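Packaging and Shelf Life, Unit 2: Why Soda Goes Flat
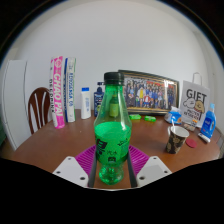 A student in last year's group asked why a drink in plastic loses its fizz sooner than the same drink in a can, if both are sealed. The short answer is that gas passes slowly through plastic and hardly at all through metal.

Carbon dioxide stays dissolved only under pressure. In a sealed bottle the gas above the liquid pushes back and holds the rest in place. Open the cap and that gas escapes, so more comes out of the drink to replace it.

Three things to know for the lab:

Temperature. Cold liquid holds more gas. Keep samples chilled until weighing.

Headspace. A half-full bottle loses more fizz into the space above the drink, even with the cap back on tight.

Wall area. Small bottles have more wall for each ounce of drink, so they go flat on the shelf sooner than large ones.

Reading: the Dirton packet, page 187 to the end of the chapter. Skip the section on glass.

Lab reports are due 29 September 2026. Show your weights before and after, in grams, and label both axes on the graph.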